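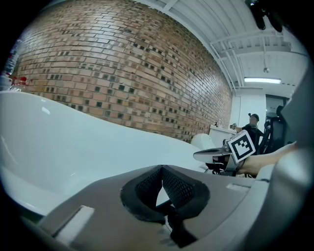 Oleck Bench Surface, Gloss White

Curved worktop section for workshops, studios and fit-outs with exposed services. The finish is smooth and reflective; allow for glare where it sits beneath fluorescent fittings.

Colour: gloss white
Edge: rounded
Rated life of finish: 3,000 cleaning cycles
Lead time: 31 days
Minimum order: 2 sections

Wipe with a soft cloth and neutral detergent. Do not use abrasive pads. Store bottles of solvent upright and capped, away from the surface.

Colour matching to brick or painted walls is available through the Mudgway showroom. Send drawings in millimetres to Beca Morgan, Tallaleo Trade Desk.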